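Quiet Hours
a story

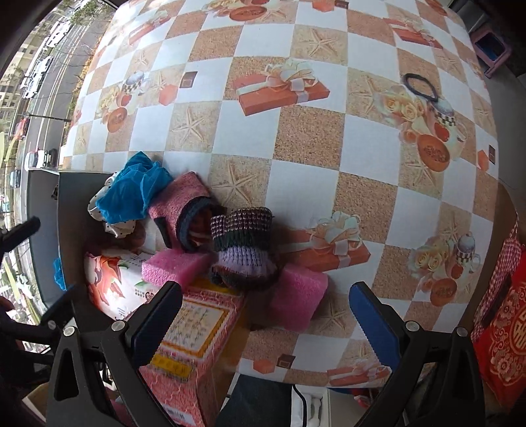 So the summer I turned sixteen my mother signed me up to work the children's desk at the Harkesley branch library, and she did it the way she did everything, which was to tell me in the car on the way there.

"It's air-conditioned," she said.

That was the whole pitch. It was August, and our house was the kind of hot where you put your shirts in the freezer, and I was sold before we hit the second light.

The library sat right outside the base fence, close enough that when the big planes took off the windows buzzed and everybody stopped talking in the middle of a word and picked it up again after. Babies slept through it. My boss, Mackenzie Beaulieu, could hold a finger up in the air for the whole length of a takeoff and then finish her sentence like she'd only paused to swallow. She was maybe thirty and she wore her reading glasses on top of her sunglasses (both on her head, all day), and she handed me a lanyard and a cardboard box of paper rockets.

"Kid reads an hour, kid gets a rocket, rocket goes on the wall," she said. "We're going for 1,000 by the end of the month. The commander's wife is coming to see the wall."

"How many do we have?"

She looked at the wall. I looked at the wall. There was a lot of wall.

"It's early," she said.

It was not early! We had four weeks. But I liked her, so I got out the tape.

I should say that I wasn't much of a reader back then. I'd read what they made me read, and I'd read the backs of things. So when the kids came up with their little log sheets and wanted to tell me about the horse book or the one with the haunted submarine, I'd nod and say "wow, and then what," and they'd tell me, at length, leaning their whole bodies on the desk. I learned the plots of a truly stupid number of books that way. I could still tell you the ending of the haunted submarine. The submarine was lonely.

And then there was Keegan Gagnon.

Keegan was nine and his dad flew tankers, and he'd already lived in more states than I'd visited. He came in every morning when we unlocked and sat under the table in the back corner, under it, with a flashlight, even though the lights were on. He never turned in a log sheet. I'd find him in there with his sneakers sticking out and I'd say, "Keegan, you read for like three hours yesterday, you want your rockets?" and he'd say, "No thank you," very polite, and turn a page.

This drove me out of my mind. I was taping up rockets for a kid who I was pretty sure had spent his hour looking at one picture of a shark, and here was three hours a day going to waste under the furniture.

"Leave him be," Mackenzie said.

"But the wall."

"The wall's my problem."

I didn't leave him be. I lay down on the carpet, which smelled like crackers, and I asked him what he was reading. He tilted it so I could see. It was called The Bells of Enirby and it was thick, way thick for nine, with a ship on the front and somebody's coffee ring on the ship.

"Is it good?"

He thought about it. He was a kid who took a question seriously. "I'm not at the end," he said.

"Well, is it good so far?"

"It was good the other times."

I asked what other times, and that's how I found out he'd read it in every place he'd lived. Every library they'd ever had near them, he went in the first day and looked for The Bells of Enirby, and if they had it he read it under a table, and if they didn't he asked, and they'd send away for it. He didn't own a copy. He'd never wanted to own a copy. He said if it was in the library then he could tell it was a real library.

"How many times is that?" I said.

"I don't write it down," he said, and I could hear in his voice that I'd finally gotten to the thing about the log sheets. If you wrote it down it went on the wall, and when you moved you had to leave it on the wall. He'd had a paper fish on a wall once, and a paper leaf, and a paper ice cream scoop with his name on it. He listed them for me the way you'd list pets.

A plane went over. We both waited.

"You can read it with me," he said when it was gone, "but you have to start at the beginning, and I'm in the middle."

So Mackenzie got me a second copy, sent over from the Tremblay branch, two days, no questions asked. I read it on my breaks, on the loading step by the book return with my feet in the sun. I'd love to tell you it was a masterpiece. It was kind of slow! There's a girl on an island who has to ring the bells when there's fog, and for forty pages there isn't any fog. Then there's fog. I missed the end of my break that day by 40 minutes and Mackenzie came out to find me, and she saw what page I was on and went back in and covered the desk herself.

I caught up to Keegan in the last week. After that we read at the same pace, him under the table and me at the desk, and sometimes I'd hear a page turn back there and I'd turn mine. The wall was filling up by then, too. A pair of twins named Jirkier, who I had pegged as shark-picture kids, had gone on some kind of tear and were coming in with log sheets stapled together like tax returns. One of them called me ma'am. I ran out of red rockets and started cutting them out of old summer flyers.

The commander's wife came and she was nice, she stood and looked for a long time. She asked me what the kids had liked best this year. I had a whole answer ready that Mackenzie had typed up for me, about engagement, and I forgot all of it and told her about the lonely submarine. She asked if we had it in.

We didn't make it to 1,000, in case you were hoping. We were short by enough that Mackenzie didn't bother to fudge it.

Keegan's family got their orders before school even started. His mom brought him in to return his stuff, and she stood by the door with the keys in her hand, being patient at us. He put The Bells of Enirby on my desk, square to the edge.

"Did you finish?" he said.

"I've got a chapter left."

"Okay." He nodded. "Don't write it down, though."

"I won't."

He looked over at the wall for a second, and then he asked, really casual, if he could have a rocket. Just a blank one. I gave him the box. He picked a green one, folded it in half, and put it in his back pocket, and his mom said come on, bud, and they went out to the car.

I checked his book in and put it on the cart. Then I took it off the cart and walked it back to the shelf myself, and I got down under the table with my own copy and read the last chapter there. It was darker than I'd figured. I could've used the flashlight. Mackenzie's shoes went by once and stopped, and then I heard her go tell somebody at the desk that it would be a few minutes.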